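Chapter 4
Reading a Lease Before You Sign It

What's in this chapter
Parts of a lease. Deposits and fees. Who fixes what. Ending early.

Draft notes by Renato Pangilinan, for the evening section. Bring a lease to class Thursday if you have one, cross out your name.

Most people read the rent line and the move-in date and then sign. Fine until the heat quits in December. A lease is a contract, and both sides are held to the pages nobody looked at.

Start with the parties. Who is the landlord? Sometimes a person, often a company. In our sample lease the owner is Ornisico and the manager is Gosling, two different names with two different jobs. Rent goes to Gosling. Legal notices go to Ornisico. Mix them up and your notice may not count.

Next, the term. Fixed term means a start and an end. Month to month means it rolls over untill someone gives notice. Look for the words "automatic renewal." Circle them.

Then money. Rent in the sample is $512 a month, late fee $40, application fee $57. Write these on one sheet. Is the late fee charged once, or every day? The sample says once. Plenty of leases don't.

Deposits. A deposit is still your money, held against damage or unpaid rent. A fee is gone when you pay it. Watch for "nonrefundable deposit," a phrase that tries to be both. State law may have something to say about it, see the table at the back of the book.

Key terms: lessor, lessee, term, notice, sublet, normal wear.
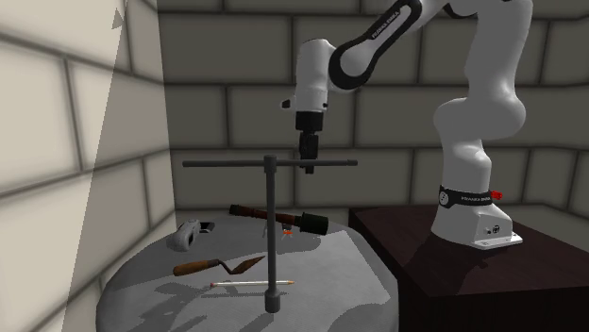 What is normal wear?
Small damage that comes from living in a place the usual way, such as faded paint or carpet worn thin by the door. A landlord generally can't take it out of the deposit. A burn in the counter or a broken window is a diffrent matter.

Now turn to the sample lease on page 119. Read it once straight through, no pencil. Second time, mark every sentence with "must" or "shall" in it and write T for tenant or L for landlord next to each one. Section 4.1 starts with the repair clause.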